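Re: [home-manip] Are kitchen chores in reach yet, or only in simulation?
From: Thomas Tedesco
Date: February 8, 2025
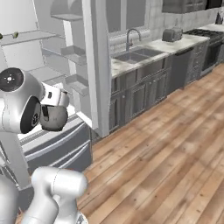
Annunziata Leone wrote:

> The Ondel summary gives 83 percent success on kitchen tasks over
> 1,000 episodes. Our product people read that as "it can do the
> kitchen." Can it? I would like a plain answer before we scope the
> Funstead trial in April.

Plain answer: no. The 83 percent covers six tasks, and they are not equally hard. Opening a drawer, closing a drawer, and turning a faucet lever make up half of the episodes and nearly all of the successes. Moving a toaster along the counter is in the middle. Loading the dishwasher and clearing the sink are at the bottom, and they are the two chores anyone would pay for.

Three points on how to read the simulated results.

1. Floor space. The simulated kitchen has open hardwood between the arm and the cabinets, so base placement is close to free. In the Benedetti test apartment the aisle is narrow, and with the dishwasher door down the base could not reach the sink side at all. Gemma Ruggiero logged this as a planning failure. I would call it a layout failure, and it will recur in most rented kitchens.

2. Surfaces. Stainless fronts and sink bowls render cleanly, and the simulated depth is exact. On the real sensor a steel bowl returns holes. We lost more grasps to missing depth inside the sink than to the grasp planner.

3. Contact. Rigid objects only. The simulator has no water, no grease, no wet cloth, and no plate stuck to another plate. A policy that scores well there has not been tested on dishwashing in any useful sense.

For comparison, Tullio Palumbo ran 1,709 pick attempts on the Ornham parts line with the same gripper. Shop-floor bins are much closer to solved: fixed lighting, known parts, and a person nearby to clear a jam. I would not carry that rate over to a home.

For Funstead I suggest drawers and faucet only, with per-task rates reported and no pooled figure. Ettore Marras has the episode logs split by task and can post them to the list.

Thomas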